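27 Sep 2023
Podcast bench notes, Postarthorpe

Did the marriage episode edit today and I'm writing this down while I still remember what I changed, because Halina takes over the mix tomorrow.

So the guests this time are a reality-TV couple (second season, the ones with the lake house) and the whole hour is about how they keep things going after two kids. Lots of giggling. She wants to talk about the weekly "no phones in the bedroom" rule, he wants to talk about the boat. The raw file had a 200 Hz hum under his mic only, so I notched it and then backed the notch off when he started sounding like he was in a bucket. Still a bit boxy at the top of part two. Leave it, please!

The bit everyone will clip is the letters. They write each other one every December and swap them in bed, and she reads a piece of hers out loud. I cut two lines where she names her sister. Tadeusz thought we should keep them in (of course he did) but she asked us on tape to take it out, so out it goes, and I trimmed the part where she asks as well.

Music: tried the Karras sting under the letter and hated it. Went with the soft piano one from the Endo folder, in at the pause, gone before she laughs. Seven seconds total. If you want it longer you'll have to loop it and I can hear the loop.

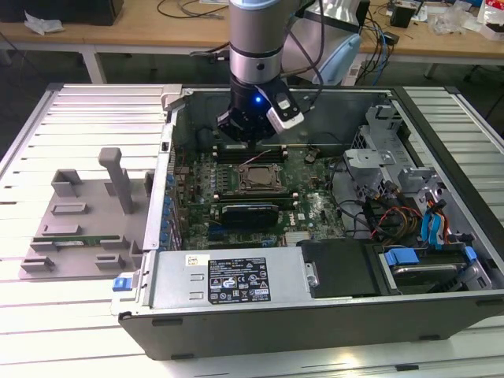 Export of the final mix was painfully slow, and it choked twice on the noise reduction for her track. I ended up rendering the reduction on its own first and dropping the cleaned file back in, which got me through. I keep saying more memory would fix half of this. A board like the one in that tower lying on its side, with a bank of slots up near the top edge and another one left of the processor, would keep me happy for years. For now, freeze the tracks before you export and close the browser, all of it, even the gossip tabs.

Still to do: intro read (the old one calls them newlyweds, they've been married 7 years), show notes, and a check on whether the boat story needs a bleep at the very end. I think it does. Ketix upload is set up but not scheduled.

Comments

Halina Wilczyńska: Got it, starting from your frozen session. The boxy part is fine on earbuds.

Tadeusz Krajewska: I still say the sister lines were the best thing in it. Bleep the boat.

Halina Wilczyńska: Boat is bleeped. New intro read is in the folder, take 2 is the good one.

Recent notes
Fixing a laugh that peaks
Celebrity guests and the release form
Which piano sting is which

Filed under: Editing, Couples & Relationships, Reality TV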